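技能中心通讯

缝合练习课五月起改为预约制

发布日期：2025-05-08

从本月起，Prarnell 技能中心的缝合练习课不再接受现场排队，全部改为网上预约。改动的直接起因是二月份的登记情况：当月最后一周来的人比座位多，有几位学员从 Flultstead 坐车过来，等了一个下午也没排上。Gerrit Goossens 把登记本整理了一遍，发现过去一年的到访总数是 1,020 人次，其中一大半集中在考核前的三周。平时下午常有空位，到了考核前又坐不下。

新的安排如下。练习室共 38 个座位，每个座位每次可约两小时，每人每周最多约两次。取消请提前一天，当天不来又没有取消的，下一周不能再约。护理专业和兽医专业的学员与医学生同等对待，不再分上午场和下午场。

关于练习内容，Thitima Jitpraphai 老师重新排了顺序。以前大家一上来就想学皮内缝合，基础的单纯间断缝合反倒练得少，到了考核，最常被扣分的还是针距不匀、线结松紧不一。现在前四次课只做间断缝合和打结，每次课结束前由带教老师看一遍，合格的在卡上盖章，盖满四个章再进入连续缝合和褥式缝合。已经有医院轮转经历的学员可以申请直接考前四项，考过即可跳过。

线尾的长度也统一了要求。过去各位老师说法不同，有的要三毫米，有的要五毫米，学员换一位老师就得改一次。经几位带教老师商量，练习时一律留五毫米，考核也按这个标准。进针角度仍按讲义第二章，没有变化。

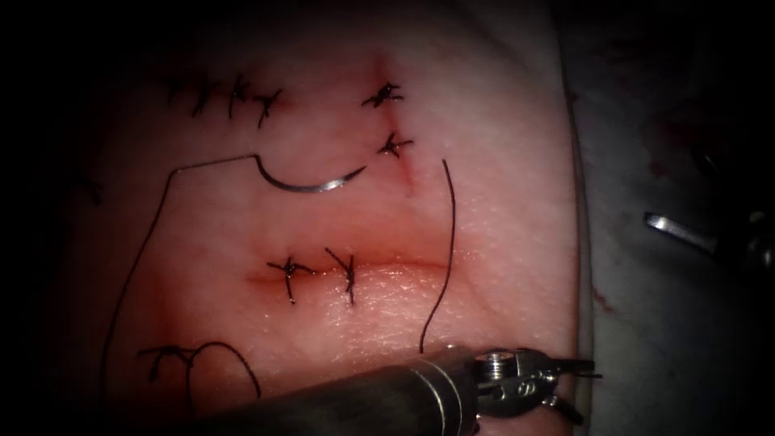
耗材和费用

缝合垫继续由中心提供，不另收费。每块垫子正反两面都要用完再换，用过的垫子请放回架子最下层，不要带走。去年买垫子和缝线一共花了 4,000 元，今年的预算没有增加，所以缝线改为按课发放，每次课每人两包。想在家里练习的，可以在前台按成本价购买整套材料。

持针器和镊子用完后请擦干放回原来的盒子。最近有两把持针器的锁扣坏了，已经送修，坏的器械请直接交给前台，不要放回盒里，免得下一位拿到。针必须放进锐器盒，线头和包装扔普通垃圾桶。四月份在普通垃圾袋里发现过一枚弯针，请各位务必留意。

Praltbridge 奖学金

今年的 Praltbridge 技能奖学金开始接受申请，名额两个，每人 800 元，可用于购买器械或报名外地的短期课程。申请人须盖满四个章，并由一位带教老师推荐。去年获得资助的 Desta Shiferaw 用这笔钱参加了手外科的周末班，他的学习笔记放在阅览架第二格，可以借阅，不外带。

申请表在前台领取，填好后交给 Sipho Motaung，截止时间为本月最后一个工作日下午五点。

人员变动

Prasert Sukprasert 老师从六月起休假三个月，原定由他带的傍晚班由 Gerrit Goossens 代课，时间不变。已经约了傍晚班的学员不需要重新预约。

预约系统登录有问题的，请到前台登记姓名和学号，我们会在两个工作日内处理。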